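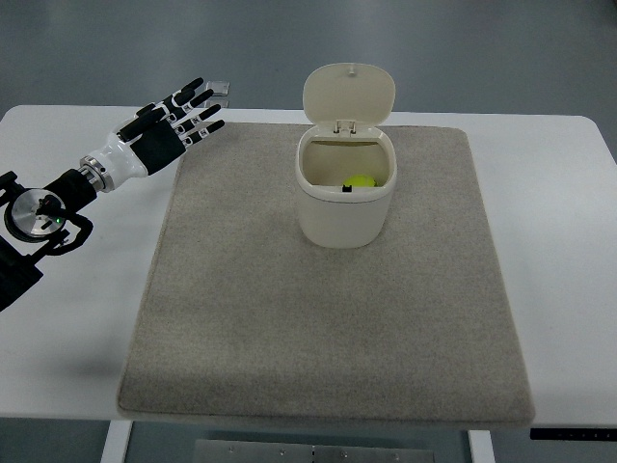

Robotic hand, open, over a white table

The Phone That Kept Its Logo

I was on the night tram to Plerkau when the little headphone logo appeared on my Jafri 2 and stayed there. No headphones! I hadn't owned a pair since June! And yet there it sat, glowing in the corner like it had somewhere to be.

So of course I plugged nothing into nothing and pressed play.

Oh, it was wonderful. It was rain first, then a kitchen, then a woman humming while she dried plates, and it came from right behind my ears, clear as anything. The phone said Track 132 of 400. I rode straight past my stop (and the next one, and the one by the Prorholm works) with my mouth open.

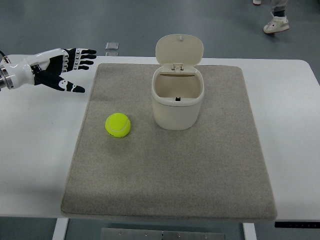

At the repair counter the next morning the clerk blew into the socket and frowned. Dust, she said. Thirty crowns and the logo would be gone by lunch.

"Can you hear it too?" I asked.

She held the phone near her cheek, and I watched her whole face change. She turned the sign on the door to CLOSED and pulled up a second stool.

We got through a harbor, a school choir and somebody learning the accordion very badly, and we clapped for him, we really did! At Track 140 the battery dropped to 2 percent. She was already on her knees under the counter, throwing cables over her shoulder, shouting that she had an Idon charger down there somewhere and not to let it sleep.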